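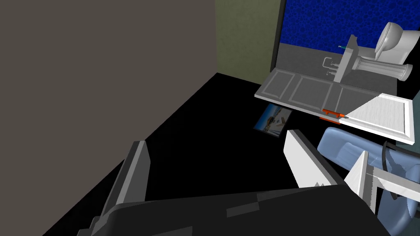

4. Saving and Loading in Climutgate

Climutgate keeps one autosave and up to 10 manual saves per profile. The autosave is written each time you pass through a gate. Manual saves can be made anywhere outside of combat.

To make a manual save:

1. Press Start to open the pause menu.
2. Select Records, then Save.
3. Pick an empty slot, or pick a used slot and confirm that you want to replace it.
4. Wait for the Helmy icon in the corner to stop spinning.

CAUTION: Do not turn off the console while the icon is spinning. The slot may be damaged and cannot be repaired.

Note: Each profile needs 40 MB of free space. If there is less than that, Save is grayed out.

To carry a save over from Fokska:

1. Finish chapter 21 of Fokska on the same profile.
2. Start Climutgate and choose New Game.
3. When asked about earlier records, select Import.
4. Check the list of carried items and press Confirm.

Only weapons, maps and your difficulty setting are carried over. Money is not. An import can't be undone once the first mission has started, so make a manual save before you leave the harbor.

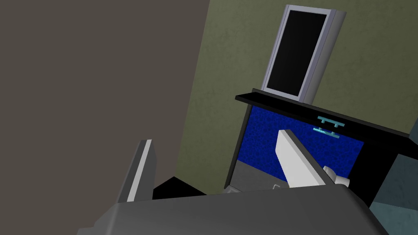 Miroslava Baláž writes: On my copy Import didn't show up until I had loaded Fokska once after the patch and quit to the title screen. After that it worked the first time. The guide should list that before step 1.

Reply from Stullora support: Added to the next revision.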